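Two arms, motor teardown: does the wrist view help or just look good?
Robot learning board > Manipulation > Methods and results

gantry_moth
Posting a result we are still arguing over in our group, as I would like outside opinions before we write it up.

The task is small motor disassembly with two arms. We trained the same policy twice on the same 800 demonstrations. One version gets the head camera only, the other gets the head camera plus a camera at each wrist. Everything else is the same: network size, training steps, seeds. We call the two-camera-type version Vurneo, and the head-only one is just the baseline.

On free-space moves there is no difference worth reporting. On the last part of the approach, where the fingers go down to the middle of the stator, the baseline failed 39 trials and Vurneo failed 9, out of the same number of attempts each. My reading is that the head camera has too few pixels on the hub, and the arm's own wrist hides what is left.
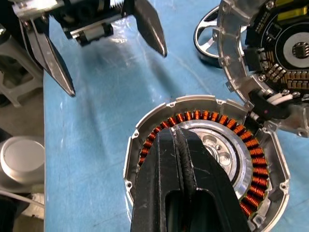 Wrist view over the stator, windings and part of the hub visible past the fingers.

The part I am less sure of is that Vurneo got worse at one thing. When the stator was moved to a new spot on the sheet between trials, it was slower to find it than the baseline. It tends to hover, correct, hover again. Has anyone else had this?

pellworth
Yes, same thing on a connector task. Our guess was that the wrist picture changes so much with every small arm move that the policy learns to lean on it too early, when there is nothing useful in it yet. We dropped the wrist input at random during training and the hovering mostly went away. Cost us a little on the final approach.

gantry_moth
What rate did you drop it at? And per frame or for a whole episode?

pellworth
Whole episode. Per frame did nothing for us. I would have to look up the rate, the run was in December and my notes from then are poor.

tin_lid
I don't think the failure counts show what you say they show. The version with wrist cameras has more image input in total. You could be measuring more pixels and not a better viewpoint. Did you try a head camera crop at higher resolution?

gantry_moth
Not as a full run. We did one short test with a crop centred on the parts and it was a bit better than the baseline, but that was on far fewer demonstrations, so I left it out.

tin_lid
Then that is the experiment you need. Until it is done I would not put the word "viewpoint" in the title.

ossel
I half agree with tin_lid. The crop is worth running, but it can't fix occlusion. If the gripper is over the part, you can have as many pixels as you like and they will all be pixels of gripper. Look at how the head camera sees it once an arm is in.

gantry_moth
Right, and that is how our setup is from above for most of an episode.
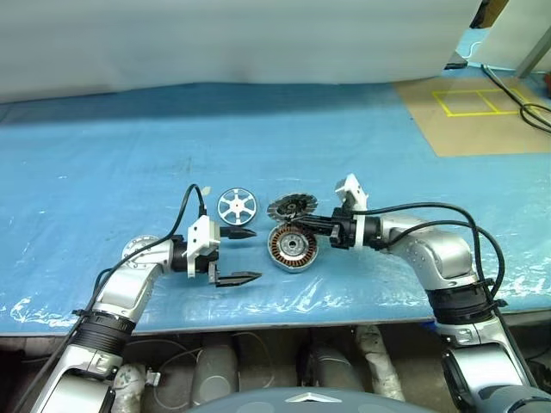 The other thing I should have said in the first post is that the two arms don't get equal benefit. Nearly all the gain is on whichever arm does the fine work. For the other one we could take its wrist camera away and the success rate stayed where it was. That makes me think we could run with 2 cameras in total and save some bandwidth, but the choice of arm would have to be fixed in advance and I don't like that.

pellworth
You could let the policy choose. There is a gating layer in Cusi that does more or less this. It is fiddly to train.

tin_lid
I tried the Cusi gating and gave up after a fortnight. It settled on one camera and never switched.

pellworth
Did you have the entropy term on? It is off by default.

tin_lid
No. That would explain it. Still a bad default.

ossel
gantry_moth, how are you scoring a failure? If a trial times out while it hovers, is that in the count or separate?

gantry_moth
Separate. Timeouts are not in the figures I gave. If I add them in, Vurneo still comes out ahead, but the gap shrinks – I will put both in the table.

tin_lid
Please do. That is a bigger matter than the crop.

gantry_moth
Fair. Plan for now is the high resolution crop on the full set, then whole-episode dropout as pellworth describes, with timeouts counted both ways. The crop run is queued and I'll post the numbers in this thread.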